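4. Adding tablets to the Stolasora charging cabinet

Before you start, check that the cabinet is switched on at the wall and that the green light on the door is steady. You will need the administrator code from the Tromolura welcome sheet.

1. Place up to 8 tablets in the slots, screens facing left.
2. Connect each charging lead and close the door.
3. On the school computer, open Classroom Sets and select Add.
4. Enter the code. The tablets are listed within 600 seconds.

Note: a tablet with less than 4% charge is not listed until it has charged further.

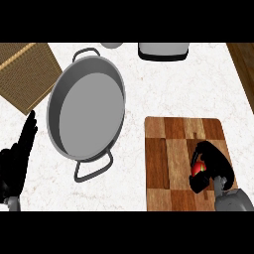 Each set can be given a subject label, which decides the lessons loaded overnight. Labels are chosen under Set Details and can be changed at any time – pupils' saved work is kept. A set labelled Food Technology opens on a picture tile, and other subjects have tiles of their own. To replace a tile, hold it for two seconds and select Change.

Caution: do not open the door while lessons are loading. If the light turns red, switch off at the wall and repeat from step 2.

Section revised 4/12/24, G. Zamfir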